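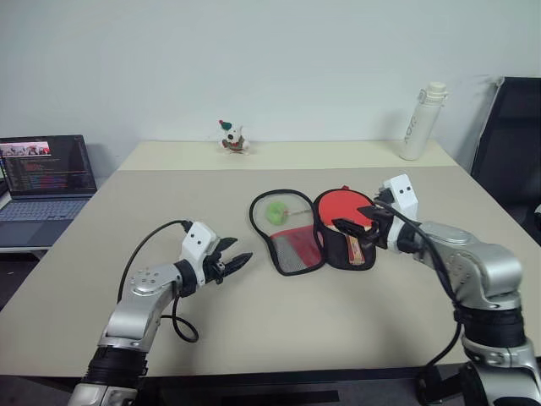 Paddle case (table tennis)

18 March 2025
Jeanie Galbraith

A paddle case, also called a paddle cover or bat cover, is a close-fitting case used to store and carry a table tennis paddle. It shields the rubber sheets from dust, light and knocks. Cases are made for a single paddle or for 2, and many are sold with a paddle as a set.

Form

The most common type follows the outline of the paddle, with a round body that narrows toward the handle. Full cases enclose the handle as well; half covers protect only the blade and leave the handle free. Rectangular cases are bulkier but leave space for balls and a small towel. Padded cases have a foam layer between the shell and the lining, often held in place by quilting. 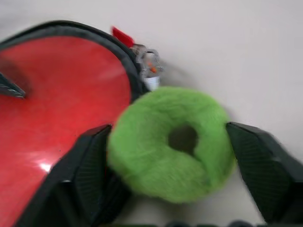
Closure is normally by zipper, running along one side or most of the way around the rim. Fabric tabs are sometimes sewn into the seam, either as a grip for opening the case or to carry a maker's label. Mesh is used for outer pockets and for light covers. It lets air through and shows the contents, but gives little protection against impact.

Use

The paddle is wiped clean and left to dry before it is put away – moisture trapped against the rubber can shorten its life. Players who use a protective film lay it over each rubber sheet first. The blade goes in ahead of the handle in most full cases. 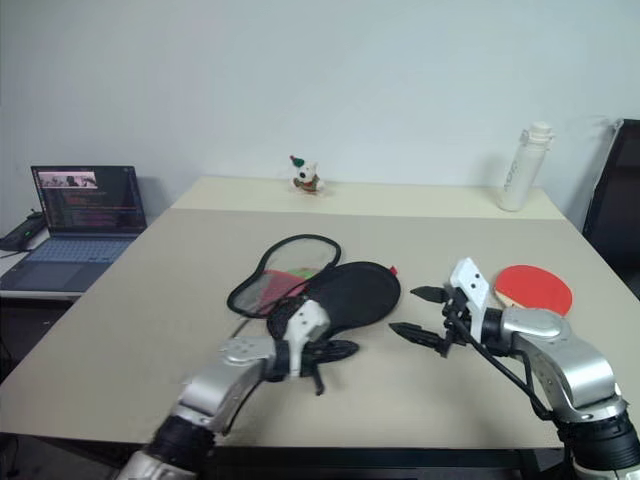 Balls are best kept in a separate pocket, as one pressed against the blade may crack or leave a mark on soft rubber. Keys and other hard items are kept out for the same reason.

Collections

The Guthrie collection in Rakside lists 3,270 table tennis items, of which 311 are cases and covers. The single largest group, 52 zippered cases, is cataloged under the name Vikell.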